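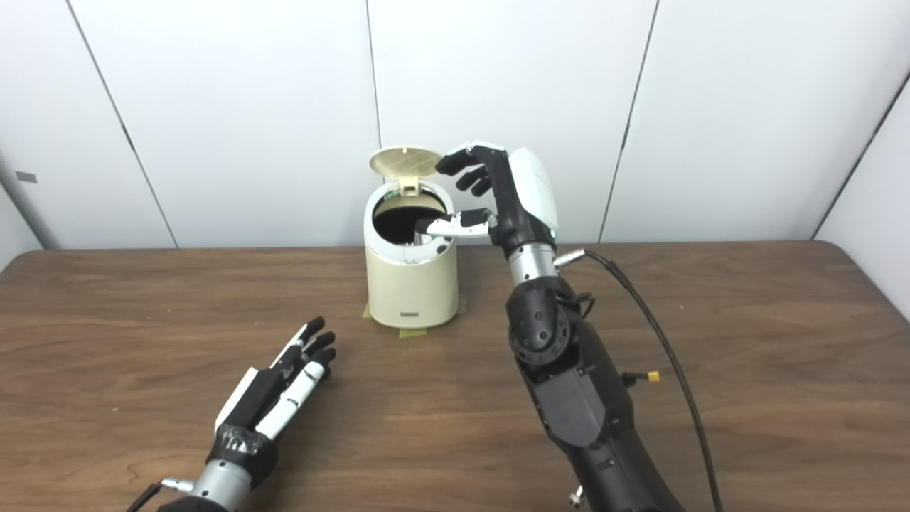

Skinus接手Grakitz门店,处方档案分批转入Zivus系统

2018年10月10日

连锁药房Skinus对外宣布,已完成对Grakitz药房全部43家门店的接管。两家公司的收购协议于9月签署,交割手续日前办完。接管之后,原Grakitz门店照常营业,店内药师和店员大多留任,门头招牌将在今后几个月里陆续更换。

Skinus此前经营63家药房,多数开在居民区和诊所附近,总部设在Bensaid。Grakitz的门店规模偏小,集中在Bensaid以北的几个镇上,其中有几家是当地唯一的药房。两家公司的经营区域重叠不多,只有Bensaid老城区的一条街上,两家门店相隔不到一个路口。Skinus方面说,这两家店暂时都会保留,以后是否合并,要看明年的租约情况。

收购价格没有公布。双方在声明中只说,交易以现金支付,Grakitz原有的供货合同由Skinus继续履行,到期后重新商谈。Grakitz的批发仓库不在交易范围之内,仍归原股东所有,今后将作为独立企业经营。

对顾客来说,眼下变化最大的是处方档案。Grakitz多年来使用自己的一套登记软件,顾客的用药记录存在各门店的本地电脑里,换一家分店取药,往往要打电话回原来的门店核对。Skinus使用的是Zivus系统,记录统一保存,任何一家门店的药师在核对顾客身份后都可以调阅。按照计划,原Grakitz门店的档案将分3批转入Zivus,每批转移安排在夜间停业后进行。

第一批是Bensaid市内的门店,档案转移已经完成。第二批是北部沿公路的几个镇,第三批是其余的乡镇门店,预计到明年初结束。每家门店切换系统的前一天会在门口和柜台张贴通知,切换当天上午推迟开门,供药师抽查记录。需要在当天早上取药的顾客,可以提前一天到店领取,也可以凭处方到附近已经完成切换的门店办理。

Skinus在通知中提醒,档案转移只涉及有效处方、最近的配药记录以及顾客登记过的过敏信息。早年的纸质处方不会录入,按规定的保存年限留在原门店,到期后销毁。顾客如需查阅纸质处方,可在营业时间内带身份证件到原门店提出申请,一般几个工作日内可以拿到复印件。

药师方面的建议是,顾客在系统切换后第一次取药时,最好把正在服用的药品清单带上,包括非处方药、维生素和草药制剂。原系统中过敏信息的登记格式不统一,有的写在备注栏里,有的只写了商品名,转入新系统后需要药师逐条确认。第一批门店切换时就遇到过这种情况:部分备注没有自动对应到过敏一栏,药师只好打电话向顾客核实,有些老年顾客记不清药名,最后请他们把旧药盒带到店里来看。

剩余的续配次数不受影响。医生在Grakitz时期开具的可续配处方,在有效期内继续使用,不必重新找医生开。处方上写的药房名称仍为Grakitz也没有关系,各门店都会照常受理。麻醉药品和部分镇静类药品属于例外,这类处方按规定不能跨门店转移,顾客要么在原门店继续配完,要么请医生开一张新的处方。

分装服务也会有调整。Grakitz的一部分门店为长期用药的顾客提供按周分装,由店内药师手工把药片按早、中、晚、睡前放进分格药盒,每周来取一次。Skinus的做法是由Bensaid的配药中心统一装成密封的小袋,袋面印有服药时间、药名和剂量,再送到各门店。两种方式将并行6个月,之后统一改为小袋包装。手指不灵便、撕不开小袋的顾客,可以向药师说明,继续使用分格药盒,不另外收费。

使用分装服务的顾客还需要注意订药的时间。配药中心每周固定时间汇总订单,剂量变更要在汇总之前告知门店,否则当周仍按旧剂量装袋。医生临时停药或减量时,请立即联系门店药师,不要自行从小袋里挑拣药片。片剂离开原包装以后很难辨认,不同厂家的同一种药,颜色和形状也可能不一样。

在价格方面,处方药的自付部分由保险方案决定,不因药房更换经营者而改变。非处方药和日用品将逐步改用Skinus的定价。公司给出的说法是,有的商品会便宜一些,有的会略贵,总体上与目前相差不大。Grakitz的积分卡可以用到年底,卡内积分按原来的兑换办法使用,也可以在柜台一次性转入Skinus的会员账户。过了年底仍未使用或转入的积分作废。纸质优惠券只在原Grakitz门店有效,以券面日期为准。

送药服务目前维持原状。北部几个镇的送药路线由Grakitz的司机负责,司机已随门店一并转入Skinus。需要冷藏的药品,例如胰岛素和一部分滴眼液,仍装在保温箱里送达,必须有人当面签收,不放在门口或信箱里。路途较远的农户过去每周有一次固定送药,公司表示这一安排会保留过冬,开春后再看路线怎么编排。

营业时间方面,大多数门店没有变化。Bensaid市内有两家原Grakitz门店从下月起晚间多开一个小时,公共假日改为轮流值班。值班表贴在各店门上,电话总机也有录音播报。原门店的电话号码全部保留,传真号码同样不变,诊所可以照旧向门店传送处方。已经接入Zivus的诊所则可以直接以电子方式发送,药房收到后会自动回执。

流感疫苗接种已经在各门店开始。已经在Grakitz预约的顾客,预约时间和地点不变,到时带上保险卡和身份证件,穿袖子容易卷起的衣服,接种后在店内坐一刻钟再离开。没有预约的顾客也可以直接到店询问,能否当天接种取决于库存和药师的排班。有发热症状的,请等退烧后再来。对鸡蛋或以往某种疫苗有过严重反应的,应事先告诉药师,由药师判断在药房接种是否合适。

部分小镇的居民对收购有一些顾虑。在上月于北部举行的一次说明会上,到场者问得最多的是小镇门店会不会关。公司代表答复说,两年之内没有关店计划,但也承认个别门店长期招不到药师,目前靠邻近门店的药师轮流顶班。如果某一天确实没有药师在场,店内只能出售普通商品,处方药和须由药师销售的药品当天不能发出。会上有人提议采用视频方式由外店药师提供用药说明,公司说正在向主管部门了解是否允许,还没有答复。

另一个被问到的问题是个人信息。Skinus说,顾客的用药记录随门店依法移交,使用范围与原来一样,不会用于推销。不希望记录转入Zivus的顾客,可以在所属门店切换之前填写一份书面声明,把自己的处方转到其他药房。声明表在柜台领取,填好后由药师当场收下,并给顾客一份副本。在第一批门店中,提出这一要求的人很少。

员工方面,Grakitz的门店员工按原有薪资和工龄转入新公司。总部的财务和采购岗位有一部分与Skinus重复,相关员工可以申请Skinus的其他职位,不愿转岗的按合同领取补偿。具体涉及多少岗位,公司没有说明。药学专业实习生的实习安排不变,已经确定的带教药师继续带到实习结束。

过期药品的回收照旧进行,原Grakitz门店和Skinus门店都接受。药片和胶囊请取出外盒,连同铝塑板一起交到柜台;药水留在原瓶内,拧紧瓶盖;用过的针头必须放在硬质的专用容器里,容器可以在药房免费领取。体温计和电池不在回收范围,请送到市政回收点。交回药品之前,可以把标签上的姓名涂掉。

Skinus已在各门店柜台放置说明单,内容包括各批次的切换日期、积分转入办法和常见问题。说明单上的日期如有变动,以门店门口张贴的通知为准。顾客对自己的处方有疑问,可以直接致电平时取药的门店,由当班药师解答;对账单或会员账户有疑问的,请拨打说明单背面的客服电话。

系统切换期间,配药的等候时间会比平时长。公司建议慢性病患者在药品还剩一周用量时就提前申请续配,外出旅行的顾客也请早些告知药房,以便一次备齐旅途中所需的药量。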